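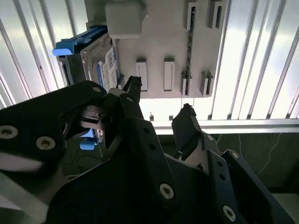

Drive rack check, Stinari storage room
29th July. Checked by Adel Kettani

Rack fixed firmly, no movement: OK
Ribs and slots free of cracks: OK
Blue carrier tabs intact: OK
Drive label legible: OK. Serial copied to the log.
Slots clear of dust: Not OK. Lower row needs a vacuum, power off first.
Walkway clear, 600 mm minimum: OK
Anti-static strap at bench: Missing. Chaimae Ramadan to order 3.

Recheck once the straps arrive.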